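Tidying robots

A tidying robot is a machine meant to put loose household, classroom or office items back where they belong. Makers have been promising one for decades. 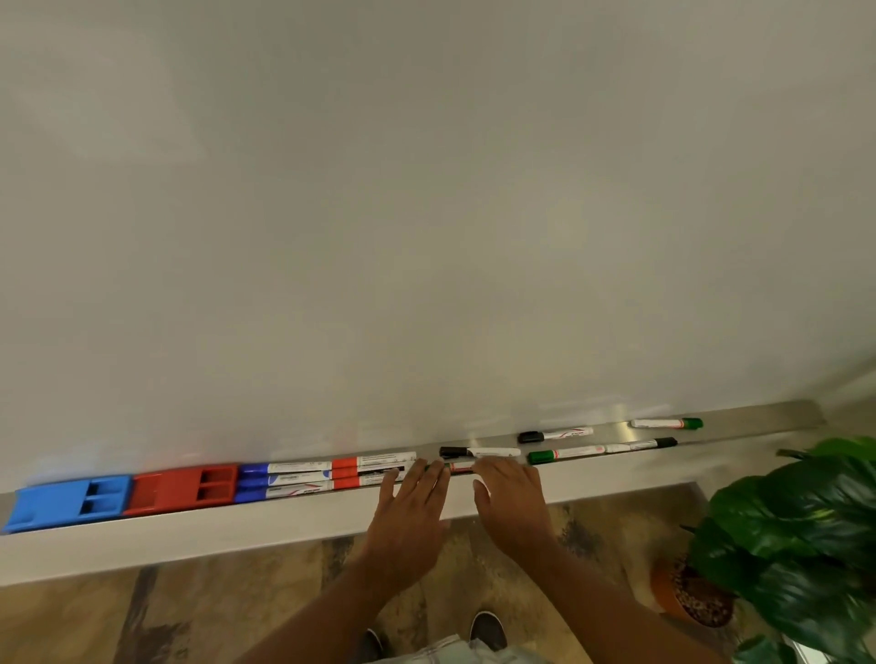 The term covers wheeled bases with one arm, two-armed machines on a fixed stand, and the newer walking types. It doesn't usually cover robot vacuums, which clean around objects and leave them where they are. As of the latest models, no tidying robot on general sale can be left alone in an ordinary room and trusted to finish the job.

Background

Factory arms have sorted and packed goods reliably for a long time, but under conditions set up to suit them. Parts arrive at a known spot, facing a known way, under steady light. A home or school offers none of this. Early tidying projects got around the problem by sticking printed tags on every object, and their demonstration films rarely mentioned the tags.

Later systems learn from recordings of people doing the same chore, often filmed from head height so the hands stay in view. Supporters say this removes the need to program each movement. Critics answer that it moves the labour elsewhere, to the people who must repeat a dull task over and over while being recorded.

The whiteboard tray problem

Straightening the markers in a whiteboard tray is a common small test. A person does it with both hands and hardly looks. For a machine it brings together several awkward things: the markers are thin, they roll, they lie against a raised lip, and they often touch one another. A gripper wide enough to hold an eraser tends to knock the next marker along. Grouping by cap colour is the easy part. Getting a marker to lie snugly beside its neighbour, with the cap pointing the same way, is where most attempts fail. A glossy board and a shiny tray can also throw reflections that confuse depth cameras.

Janaka Munasinghe, a former school technician who now reviews classroom equipment, has argued that the test flatters the machines anyway. The tray is at a fixed height, it's open from the front, and everything in it is rigid. Socks, charging cables and half-full cups are much harder.

Trials

The best-known public trial was run by the firm Sesine at Lowther, a training college that lent it teaching rooms for a term. The company's two-armed machine made 117 attempts at setting a tray in order. It completed 32 without help. The firm described the result as encouraging. Its own summary counted a further group of runs as "assisted", meaning that a staff member had picked a marker up off the floor or turned one around, and several news reports added these to the successes.

A rival system, Jistora, was shown in August by its lead engineer, Anjana Wanigasekara. It finished a tray in 11 minutes. Wanigasekara said at the time that speed was not the aim, and that she would not call the machine a product.

Brerora, a software company, has taken a different path and sells only the training recordings. Its first set held 3000 clips of tabletop and tray chores. Buyers have complained that nearly all were made in neat, well-lit rooms, and that machines trained on them did poorly once a chair or a bag was in the way.

Criticism

Doubts about tidying robots fall mostly under cost and usefulness. Amirul Latuheru, who has written on cleaning work, points out that a cleaner doesn't do one chore at a time. The same person wipes the board, notices that a marker is dry and throws it out, moves the plant to reach the floor, and carries on. A machine that only straightens the markers saves a few seconds and needs someone to bring it into the room.

There is also disagreement over how success should be measured. Most published scores treat a run as good if every item ends up inside a marked area. Nuno Aguiar has called this "a very low bar for tidy", and has pressed for scores judged by the people who use the room. So far makers have been slow to take up the idea.

See also

Robot vacuum
Bin picking
Remote-operated machines
Domestic labour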